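Lollon Indoor Growers > Pots, Mixes and Benches
Repotting a snake plant on a timber bench - mess, mix, when to do it

saltbush_sal
Posts: 568
Mon 26 March
Quick one before I head out. Snake plant, white cylinder pot, sits on the timber bench with the rest of the potting stuff. Want it in something bigger before it cools off properly. Never done a sansevieria, only ferns and the odd hoya. Mix is Skendari cactus blend, got it from Hayes at Kukthorpe, $53 with the pumice, ouch. Main worry is the bench top. Bare wood, butcher block style, dont want to wreck it. Do you lot put a sheet down or just brush off after? 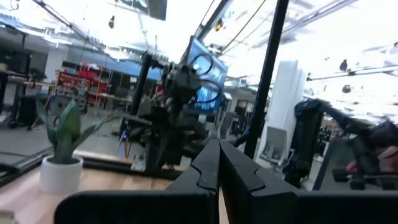 How much bigger should the new pot be for a snake plant?
One size up. Out of a 14 cm pot, go to a 17 and leave it there a couple of years.

mallee_root
Posts: 1,385
Agree with one size up. They like it snug. Big pot = wet soil sitting around no roots = mush.

As for the sheet, I use an old shower curtain. Newspaper's useless, soaks through and the ink comes off on the wood.

tin_can_fern
Leave it alone!! Autumn is the wrong time. Do it in October when its waking up. Mine sulked for months after a late repot, lost two leaves at the base.

mallee_root
Depends where you are. Kukthorpe's still warm enough, and it's a house plant. If roots are coming out the drainage hole I'd do it now and water less. If they're not, sure, wait.

tin_can_fern
"House plant" doesnt help if the house is freezing in July. Mine is. Anyway not going to fight about it, you do you

saltbush_sal
Haven't had it out of the pot yet so no idea on roots. Will look. House is ok, north windows, heater goes on at night in winter.

Other pic. Trowel's the small one with the wood handle. Is that the right thing for this or should I get a scoop?

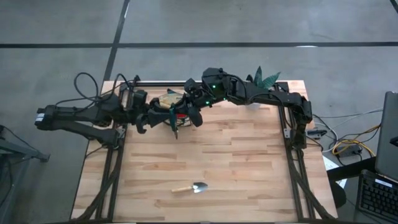

Bench with the trowel out, plants up the far end

pobblebonk
Nice top. Beech? Trowel that size is fine. Scoop is nicer for pumice but you can use a cut down milk bottle, free.

Would NOT leave that timber raw if you're potting on it every week. Damp mix left overnight makes a black ring and it doesn't sand out easy, ask me how I know. Couple of coats of a hardwax oil. Or plain mineral oil if you dont mind redoing it.

mallee_root
Disagree on hardwax for a potting bench. Grit scratches it, then water gets in the scratches and it goes patchy. Mineral oil, wipe on, wipe off, go again when it looks thirsty. Cheap and you don't care what happens to it.

pobblebonk
Mine's had hardwax for four years. Scratches yep. Patchy no. But I use a tray, so maybe that's the difference.

dripline
Tray! Why is this so far down the thread. Boot liner or one of those black plastic potting trays with the high back. Tip it all back in the bag when youre done. Sheets fold at the wrong moment and then pumice is in your shoes.

Also saw the burlap wrapped bit near the back there. Burlap round a pot is lovely until you water it. Take it off first or it stays wet and stains whatever's under it. Had one leave a tea coloured circle on my sideboard - still there.

saltbush_sal
Good tip re the burlap, wouldnt have thought of that. Tray it is. Will look at Hayes on the weekend, they had a stack by the door.

Oil question then. Do I need to sand first?

mallee_root
Light going over, 180 then 240, along the grain. Vacuum it, damp cloth, let it dry right out. Then oil. Dont leave the oily rags scrunched up if you go with hardwax, lay them flat outside. They can catch fire on their own.

saltbush_sal
Right ok noted. One more, from down low

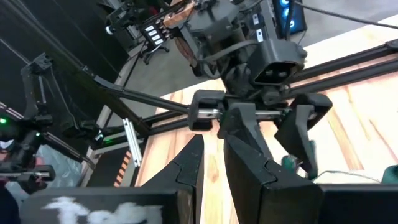
Timber showing through, teal-green bit near the surface, dark green cloth-like thing over on the right

dripline
Light timber, every drip will show. Oil will warm the colour up a bit, do a test patch on the underside.

tin_can_fern
Still say October :) But if you go ahead - dont water for a week after. People always soak them in and that's what kills them. Snapped roots need to callus.

pobblebonk
Second that. And check the Skendari mix before it goes in, last bag I got was heavy on the bark fines. Mixed in a third more pumice and it drained much better.

mallee_root
Funny, mine was fine. Different batch maybe. Squeeze a damp handful, if it holds a ball add pumice, if it falls apart leave it.

saltbush_sal
Legends. Plan is: tray, look at roots, if theyre circling it goes up one size, if not it waits til spring and tin_can_fern wins. Oiling the bench either way. Mineral, cos I already have a bottle in the laundry for the choping boards.

dripline
Pull the pups off while its out if there's any. Free plants. Let the cut ends dry a few days before potting.

tin_can_fern
Or leave the pups on, looks fuller. Not everything has to be divided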